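四月 设备预算笔记
下午三点开始写,晚饭以后又补了一部分

这一页主要给我自己看,Vija 和 Bilal 如果要查数字也可以用。我的中文写得慢,有不清楚的句子请直接在旁边改,不用客气。

先写目前的情况。下一期的设备申请要在本月底以前交给 Brock Bélanger。他要的是一张表,表里每一项有用途、价格、交货时间,还有如果不买会怎么样。最后这一栏我上次没有写好,他退回来了。这次我想先在笔记里把理由想清楚,然后再填表。

我们打算申请的东西,按我现在的想法排列:

夹爪手指,玻璃试管专用,Allarov 报价每对 243 欧元
腕部备用电缆,带接头,Flislow 报价每根 60 欧元
第二套手指的安装板,本楼车间自己加工,只算材料
单道移液器的适配座,Vurkgate 报价 429 欧元,不含运费
玻璃器皿补充,走日常消耗的账,不进这张表

关于手指。现在用的手指是通用的那种,夹方的东西很好,夹圆的玻璃管就要靠力的设定。力小,管子会转;力大,我心里不安。Mārtiņš 认为只改软件就够了,他把闭合速度降低以后,结果确实比三月好。可是速度降低,一轮的时间就变长,而我们申请第二年的经费时写的是要提高通量。所以我还是倾向于买带弧面的手指。Allarov 的人在电话里说弧面有两种半径,一对只能选一种。我们的试管有粗有细,这个问题要先决定。

Ona 的意见是统一用细的试管,粗的以后只给人手操作用。我觉得可以,但是要问 Bilal,因为他的沉淀实验需要大的体积。如果两种都要保留,就得买 2 对,手指这一项就变成 486 欧元,再加上换手指的时间。换一次手指不难,可是换完要重新标定,这个工时 Brock 一定会问。

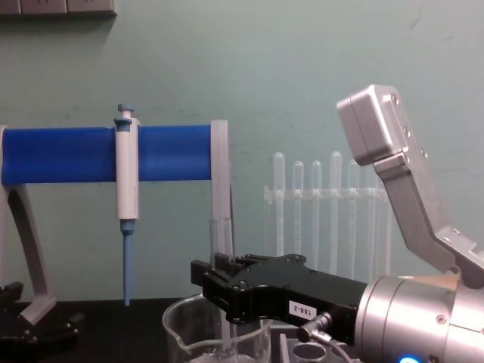
关于电缆。我原来没有把电缆放进申请,是 Vija 提醒我的。她说大家写预算的时候都写大的东西,然后停工停在小的东西上。去年冬天接头松动的那一次,我们等配件等了很久,整个台面什么都没做,房租和工资照样付。一根备用电缆 60 欧元,和停工比起来不算钱。我准备写 2 根,左右手臂各备一根。要注意订货的时候写清楚接头是直的还是弯的,Flislow 的目录里两种名字很像,我自己已经看错过。

关于适配座。这一项我最没有把握。想法是让手臂能够自己取移液器,自己放回架子。Vurkgate 的适配座可以装在普通的单道移液器上,按压用一个小电机完成。样品手册写得很漂亮,但是手册里没有写重复精度,我发邮件去问,回答是“取决于移液器”。这句话等于没有回答。429 欧元不是很大的数目,可是买来以后还要写驱动,还要做校准,还要有一个人负责。这个人很可能是我。

我考虑了另外一个办法,就是先借。Butkienė 实验室据说有同一家的旧型号,如果能借来用两个星期,就可以自己测精度,然后再决定。Bilal 和他们熟,他说可以去问。如果借不到,我建议把适配座移到下一期,这一期只交手指、电缆和安装板。

安装板的材料费我还没有拿到数字。车间的师傅要看图纸才肯说,图纸在 Mārtiņš 那里,螺孔的位置他说还要再量一次。请他量完以后把文件放在共享盘里,不要只放在自己的电脑上。

晚上补充:

和 Brock 在走廊里谈了一会儿。他对手指没有意见,对电缆也没有意见,他甚至问为什么以前不备。对适配座他的态度和我一样,先借再说。他另外提出一个要求:每一项后面要写清楚由谁验收,用什么方法验收。我认为这个要求合理。手指的验收方法我先这样写:试管从架子上取出,放入烧杯,保持竖直,再放回原位,连续做一个上午,中间不调整力的参数,玻璃没有裂纹,管子没有滑落。具体做多少轮让 Ona 来定,她对统计比我懂。

电缆的验收简单,装上去,手臂走到最远的几个姿势,看信号有没有中断。走线也要同时检查。电缆在腕部后面留的弧太大的时候,会碰到台面上的东西;留得太小,手腕一转就拉紧。弧的长度应该记在图纸上,现在只记在我们的脑子里。

还有一件事和钱没有关系,但是会影响布置。如果以后真的装适配座,移液器架的位置就要固定在台面上,不能像平时那样谁用谁推一下。Vija 问能不能用定位销,我问了楼里管台面的人,他说黑色台面不允许打孔。那么只能做一块底板,架子和试管架都装在底板上,底板靠边缘夹住。底板的费用不大,不过也要有人画图。我先把它写在“以后”那一栏。

要做的事:

问 Bilal 粗试管还需要不需要,明天上午以前
请 Allarov 把两种半径的尺寸图发来,口头说的不算
Flislow 的报价有效期要确认,邮件里没有写
Mārtiņš 量螺孔,文件放共享盘
Bilal 问 Butkienė 那边借适配座的事
Ona 定验收的轮数
我改写“如果不买会怎么样”这一栏,每项最多两句话

表格现在的小计:手指按 2 对算是 486,电缆 2 根是 120,合计 606 欧元,没有税,没有运费,没有安装板。如果只买一对手指,合计是 363 欧元。两个数字我都会写进去,让 Brock 自己选。

Bilal 刚回了消息,粗的试管他还要用到夏天。那就先按 2 对写。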